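Henao Open Day, or How I Came to Care About Knots

The leaflet promised "hands-on discovery", a phrase that in my experience means a bowl of mints and a quiz. I went anyway. My sister-in-law had booked two places at the Henao training centre in November and then remembered a dentist's appointment, so I took Miyuki Murakami, who sews properly and owns three sizes of thimble.

You go in past the bicycle racks and sign a sheet. Coffee is on the left, from a machine with strong views about coins. There were 60 of us, split into groups by coloured sticker. We were green. Green got the stitching room first and the canteen talk last, and anyone who has sat through a canteen talk at four in the afternoon will know which stickers to ask for.

Solange Amaral runs the stitching room and has plainly met the public before. She handed out the practice pads and told us they were meant to feel like skin. Mine felt like a cold blancmange. You get an incision, a curved needle, a length of black thread and 55 minutes, which sounds generous until you have spent twenty of them looking for the end of the thread.

The needle is the first surprise. I had pictured something straight, as used on buttons. A curved one wants to be rolled through with a turn of the wrist, and if you push it, as I did, it comes up somewhere you had no plans for. Solange looked at my first stitch for quite a while and said it was "certainly in there".

Then comes the knot. The thread goes round the jaws, the jaws take the short end, you pull, and a small coil slides down to the surface and sits flat. Hers did. Mine stood up like a cowlick. 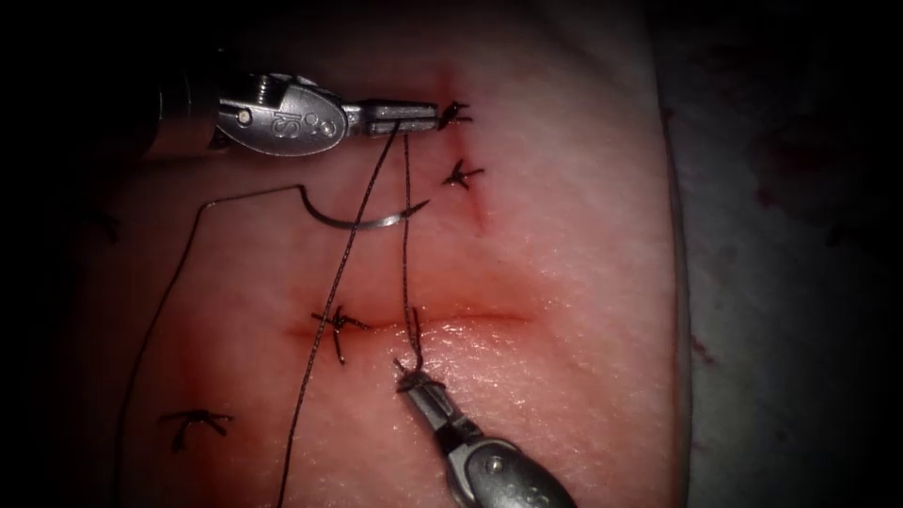
Edivaldo Prado, two seats along, said the knot was nothing and it was the spare thread that would finish him, as he had already sewn down his own loose end twice. Miyuki told him to keep it all to one side. He did, and promptly sewed down the other end.

By the close I had two stitches I would defend and one I had hidden under my thumb. Miyuki's row was so even that Solange asked where she had trained. "Curtains," said Miyuki.

The canteen talk had slides. The mints, when we finally reached them, were good. Parking is 300 yards further off than the map suggests, uphill on the way back.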